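Tolard bead and small parts sorting set
README

Last touched in February. Read this before you copy anything, the folder names changed.

What this is

Notes, pictures and tally sheets from sorting small craft pieces into containers. Flowers, stars, little colored bits, the stuff that ends up at the bottom of every craft drawer. One sort = one starting cup, a row of containers, and a sheet saying what went where. The table layouts vary a bit. The rules mostly don't.

Started as Wendy Kershaw's way of getting mixed craft stock back into usable shape. Grew. Juwita Krishnan wrote the first set of labels, Branwen Wogan redid them, I (Jade Treloar) merged the two and am the one to email if something's off.

Name: Tolard is the whole set. Clernum is the subset with only flat pieces. Kurkard is the subset with round beads and anything that rolls. If you see "Bondarchuk" in an old sheet that's the early round, same pieces, older labels, don't mix it in without reading the label section.

What's in the folder

sheets/ - one tally sheet per sort, plain CSV
layouts/ - pictures of the table
labels.txt - current names for piece types and colors
labels_old.txt - Bondarchuk names, kept for matching
rejects/ - sorts that got dropped, with a line on why
notes/ - whatever people wrote down at the time, not cleaned up

Size: 17 piece types, 12 color names. Sheets are small, layouts are most of the download.

Piece types

Full list is in labels.txt. The ones that cause arguments:

flower_flat - flat, petals, no shank. Petal count doesn't matter.
star_flat - flat, points. If the points are rounded off so much it looks like a flower, still star_flat if the mold was a star. Yes this is annoying.
bit_small - small and colorful and none of the above. Catch-all. Try not to use it, everyone uses it.
bead_round - Kurkard only.
broken - any piece missing a petal, point or more. Broken wins over everything else.

Juwita split flowers by petal count in the first round and it took forever. Dropped. The petal column is still in the Bondarchuk sheets, ignore it.

Color names

Keep to the list. pink, red, orange, yellow, purple, light_blue and so on. No "coral", no "salmon", no "hot pink". Pink against red is the worst pair, under a warm lamp they go the same and you get sheets where one person's red is the next person's pink. If you can't decide, take it to the window. If you still can't decide, write pink.

Purple and light_blue are fine in daylight. Evening sorts had more mistakes here, see Known problems.

Two-tone pieces get the color that covers more of the top face.

Containers

Whatever was to hand, as long as it's open on top and low enough to get fingers in. Trays with rounded corners are the best of the lot, nothing gets wedged. Square corners hold on to flat stars and you need a fingernail to get them out again.

Container color is NOT a label. An orange tray can hold anything. People kept assuming orange tray = orange pieces and the early sheets have errors from it. Go by the container column, which is numbered left to right.

Mixed colors in one container is normal. Most sorts are by shape first, color second or not at all. The sort_by column says which: shape, color, both, none. "none" means the container was filled as a starting stock and not sorted into.

The starting cup is a small clear one, so you can see when it's down to the last few without tipping it. Keep it nearer you than the row. Handful of pieces, no more. Overfill it and the first grab sends half of them across the table.

How a sort goes

1. Containers out in a row, toward the back of the table. Sides close together, no big gaps.
2. Fill the cup from the mixed stock. Don't pick, just scoop.
3. Write the sort id and the sort_by value on the sheet BEFORE starting. Filled in afterward it's wrong one time in three, going by how often I had to fix them.
4. Move pieces from cup to container. One at a time for flat stuff, they stick together in pairs and you miss the second one.
5. Anything dropped on the table goes back in the cup. Anything dropped on the floor is out, write floor in the notes column.
6. Check the row. Layout picture goes in layouts/ under the sort id.
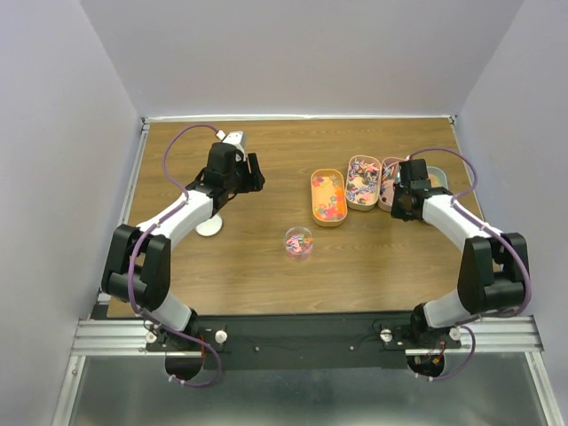

7. Tally each container. Second person tallies agian without seeing the first numbers. If they don't match, both do it over.
8. Tip everything back into the mixed stock, except broken, those have their own jar.

Known problems

- Evening sorts, anything after 6 pm, mix up purple and light_blue. Flagged with late = 1. Not corrected.
- Kanokwan Ongart rechecked 20 sheets from Clernum and found 2 with the container numbers running right to left. Fixed those. Didn't recheck the rest, so there may be more.
- bit_small is overused. Branwen's sheets less than mine.
- Some notes files have no sort id. Left them in, might be useful to somebody.
- A layout picture won't settle a tally. Pieces sit on top of each other. Use the sheet.
- Bondarchuk color names have "rose", map it to pink. "sky" goes to light_blue. Mapping is at the bottom of labels_old.txt.

What it's good for

Working out how many containers you want before you start a big sort. Comparing shape first with color first. Testing your own labels on pieces somebody else has already named. Wendy uses it for planning drawer space.

Not much good for exact color work, see above. Also no weights, no piece sizes in mm, we never measured. Please don't ask for piece sizes.

Dropped sorts

A sort goes in rejects/ if the two tallies never agreed, if the cup got knocked over mid-way, or if the sheet has no sort_by. Reason is on the first line of the file. A few of them are probably fine. Put one back if you want to, just say so in the notes.

Adding your own

Same columns, same label names, new sort id with your initials in front. Send sheet and layout together. New piece type? Ask first, I'd rather stretch an old one than add another. Juwita has a request in for buttons and I haven't decided.

Don't wash pieces before sorting unless you have all day to let them dry, wet flat ones cling to everything.

To do

- recheck remaining Clernum container numbers
- merge notes/ into one file
- decide on buttons
- better lamp
- labels.txt has star_flat in twice, harmless but fix it

Use and credit

Copy it, change it, hand it on. Mention Tolard and say which subset you used. If you fix labels send them back, I'll put them in the next verison.

Contact: Jade Treloar, or Kanokwan for anything about the Clernum recheck.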